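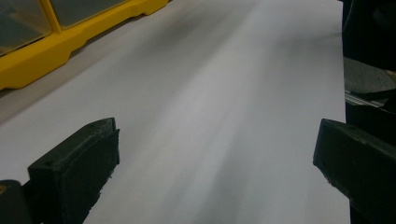 By the Flevus Print Services Desk
Stock and Supplies Editor

Oct 13, 2020

The uncoated sheet supplied under the Timgate contract changes with this delivery. The new stock comes from Kwiatkowski and replaces the Jelolberg sheet, which was withdrawn from the catalog in August. Weight and trim size are unchanged. The finish is matte on both sides.

Sites hold 1,079 unopened reams of the old stock between them. Use these first, and do not mix the two papers in one tray. The new sheet is slightly stiffer, and mixed trays have caused double feeds on the older duplex units.

Settings for the new stock are as follows. Select "plain, heavy" in the driver. Leave the fuser at its default. For runs of more than 100 sheets, fan the stack before loading and keep it below the fill line -- the tray sensor reads late on the 2 machines in the annex.

Store reams flat, in their wrappers, away from outside walls. Paper moved from a cold storeroom should stand unopened for nine hours before use. Curl toward the printed side usually means the wrapper was opened too soon.

Order codes are on the supplies page. The old code will be rejected once the remaining reams are issued.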